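April 2024, fruit table notes, Wedia kitchen corner

Picking up where I left off with the produce. The short version is that we have more fruit than plan, and I spent most of the morning moving it from one spot to another and changing my mind.

The order from Geruner came in at 894 grams of citrus on the bench scale (I weighed it in 2 lots, with the bag off both times). Last order was a good bit heavier, and I'd like to know if that's the season or if they've switched growers again. I wrote to them and I'll paste the answer in when it comes. The melon I bought myself on the way in and it isn't on the invoice, so please don't go looking for it there!

What I wanted to settle was the tray. The metal one from the Rerkevholm box looks great, all shiny, and fruit with a rough dark skin shows up really nicely on it. But it rings like a bell every time you set something down, and anything round wants to wander off toward the low corner. I tried a folded napkin under one side, which helped, then I took it out again because it looked silly. If we keep the tray I'd like a thin mat in it. There's a roll of the rubbery shelf liner in the bottom drawer, the kind you can cut with kitchen scissors, and I'll try a piece next time.

Then the cloth. I still like having a pattern on the table. It makes the place feel like somebody's kitchen, and the wall behind is so plain that it needs the help. It does slide when you lean on it, so I've put a note on the shopping list for those little table clips (Aksoy has them, or had them in September, 10 to a pack).

Citrus is easy to live with. The skins are tough, you can pick one up and put it down all day and it doesn't sulk. Avocados are another story. I press one with my thumb, it seems fine, and by the afternoon there's a soft patch exactly where I pressed it. New rule for me: check near the stem end, once, and then leave the thing alone.

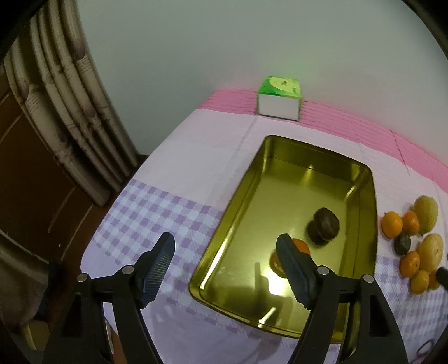
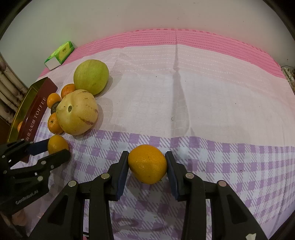

So, storage. I'm for keeping the melon out on the table until it's cut, and moving the avocados to the fridge door as soon as they give a little. Oranges can stay out, but spread apart, please, and with nothing heavy on top. We lost a lemon last month to a blue spot that started underneath where I couldn't see it, and it took its neighbor with it.

Budget is 400 for the whole produce line and I've barely dented it, so if anybody wants pears or something with a stem, put it on the list by the door. I'd love a few things that don't roll, too. Bananas? They bruise if you look at them, I know, but they do stay where you put them.

Still to do: cut the liner, wipe the tray (it shows every fingerprint), ask Geruner about the weight, eat the melon.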